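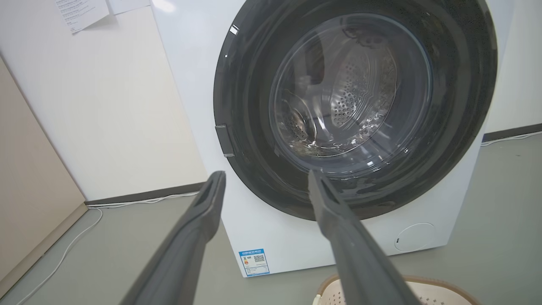 The gripper at the washing machine door, seen from the wrist camera.

Maya Bataineh has been building a robot arm in the Stidedport shared workshop since June. It has one job, which is to open the door of a front-loading washing machine and close it again. She calls the arm Potance. She spoke to us between test runs, with a laptop on her knees and the log scrolling.

The choice of task was practical. "A door has one hinge and one latch, so the path is an arc and you can write it down," she said. "Cloth is a different problem. I have no plans for cloth this year."

The arm has 4 driven joints and stands on a trolley that is clamped before each run. Most of the structure is aluminium tube from the workshop's offcuts rack. The fingers went through 9 versions. Early ones were flat plates, and they bent sideways when the latch resisted. The current pair are long and narrow at the tip, with a channel running along each.

"The channel takes weight out and gives me somewhere to put a pad or a strip sensor," Bataineh said. "I lost some stiffness with it. I got that back by making the base of the finger deeper."

The camera sits at the wrist and looks out between the fingers. She tried a fixed camera on a stand first and gave it up after a fortnight, as the arm kept blocking the view of the door at the moment she needed it. From the wrist, the dark ring of the door against the white cabinet gives a strong edge. The software fits an ellipse to that edge and works out distance and tilt from its shape.

Glass is harder. The porthole reflects the room, and the steel drum behind it throws back bright streaks of its own. "The first fit locked on to a streak and drove the finger at the middle of the glass," she said. "Slowly, I should add. The speed limit was already in." The code now ignores everything inside the inner edge of the ring.

Her log holds 1,505 attempts. She marks a run as good only if the door opens past a right angle and the fingers let go without a stall. By that measure the first 626 were poor enough that she left them out of the tuning. Asked what changed after that, she named the wrist bearing, a part she had made herself and then replaced with a bought one.

Force sensing is done through motor current. A board from a small supplier, Fetilent, reads it and cuts the drive above a set limit. Bataineh would like a proper load cell at each fingertip, but the wiring has to pass through the wrist and there is little room left in it.

Closing the door remains the weaker half. The arm has to push near the rim, square to the door, and keep pushing until the latch takes. If the trolley creeps, the angle goes off and the finger slides. She is trying a softer pad and a shorter stroke.

The drawings and the ellipse code are kept in the workshop's shared folder under the name Ghanem. The finger files there are version 8, and she asks anyone printing them to wait for the newer set.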